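Notes for the lunch talk — managers and team leads, 25 minutes plus questions

Slides are on the shared drive. Water on the lectern. Start at 12:10 even if people are still getting food.

## Opening

Thank Samina Yousafzai for the room and for moving the planning meeting.

Say who I am: eight years in personnel at Nieminen, then Foneo, now working for myself. I'm here to talk about hours, and mostly about the hours after people go home.

Ask for a show of hands. Who read a work message in bed last night? Wait. Put my own hand up if it's true.

## The survey (slide 2)

We asked everyone at Foneo the same short set of questions in March. 534 people answered. Of those, 69 percent said they check messages after dinner on most evenings.

The next question was why. Few of them named a boss who had told them to. Most wrote something like "in case there's something." Read two of the comments out loud:

- "I look so that the morning isn't a surprise."
- "My lead writes at ten. She says I don't have to answer. I always answer."

Pause after the second one. It usually gets a laugh, then it goes quiet.

## What we changed (slides 3 to 5)

Keep this part moving. People want to hear what we did and what went wrong.

**Delayed sending.** Anything written after 6 p.m. goes out at 8 the next morning unless the sender marks it urgent. Eino Sjöberg set this up in an afternoon. In the first month, 1,414 messages were held overnight. Mention that the urgent mark was used far too often in week one and we had to talk to two teams about it.

**A named person on call.** Before, everyone was a little bit on call. Now one person per team has the phone, by rota, and gets time back for it. Abelardo Jara wrote the first rota for the warehouse side and it has hardly changed.

**Ending meetings by 4:30.** This one did not go well. The sales team has customers three time zones over and could not keep to it. We let them set their own hours and write them down where the others could see them.

If someone from Mustier is in the room, they tried the meeting rule before us and may want to say something. Don't put them on the spot.

## The part about home (slide 6)

Tell the story about Esko and Hertta Turunen — they've both said it's fine to use their names. Both worked full time, both brought laptops home, and both thought the other one minded less. They agreed on one thing: laptops stay in the hall closet until their son is asleep. Hertta still works some evenings. She says the difference is that she decides to.

Don't stretch this into advice for couples. Go straight to the next slide.

## What a team lead can do this month (slide 7)

- Say your own hours out loud, and keep to them for two weeks.
- Ask each person when they don't want to be reached. Write it down.
- When somebody is on vacation, take them off the thread.
- Look at who never uses their days off. Talk to that person first.

Romeck prints the vacation balance on every pay slip. It costs very little to do. Skip this if time is short.

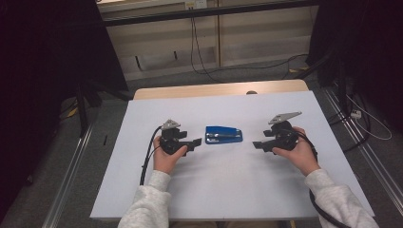 **What if my team likes working late?**

Let them, as long as they picked those hours and get the time back somewhere else in the week. Check again after a month, one person at a time, because people rarely say they're tired in front of the group.

## Other questions that may come up

*Pay for on-call time.* Depends on the contract. Say that I can't answer for their company and they should ask personnel before starting a rota.

*Part-time staff.* The survey didn't split them out. I wish it had. Say so.

*Remote workers.* Same rules, but the end of the day needs a clear marker. A short sign-off message in the team channel works for many.

## Close

Last slide is my email and the survey questions, free to copy. Hand out the one-page sheet at the door — the stack is in my blue folder. Leave the room by 1 p.m., as the next group needs it.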